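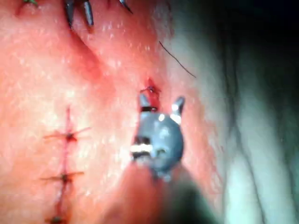 Sewing is the job I always bring up when people ask whether machines can do the chores yet. A robot instrument can hold a thread or needle beside a row of small, knotted stitches in soft tissue, and I still sew on my own shirt buttons.

Surgical work gets a lot of money, a bright light and a trained person at the controls. My mending basket gets a kitchen chair. The machine would have to find the hole, pick the right thread and keep hold of a sock that moves about.

I went to the Unard trade day in October to see what was on offer. Drircombe had an arm folding towels. It managed 9 out of 12, and each one took five minutes. The Reltusico stand had a hemming unit for small workshops, priced at over £2,000, and someone had to lay the cloth flat for it first. To my mind the laying flat is most of the work.

Straight seams on stiff cloth are fine, then. Anything that stretches or slides still wants hands – mine, in this house. I would pay for a machine that turned duvet covers the right way out, but I didn't see one.

The towels that went wrong were all the thin ones.

Recent posts
Le Roux floor washer, one year on
Do I need a second dishwasher?
Why I gave up on the window robot
Descaling the kettle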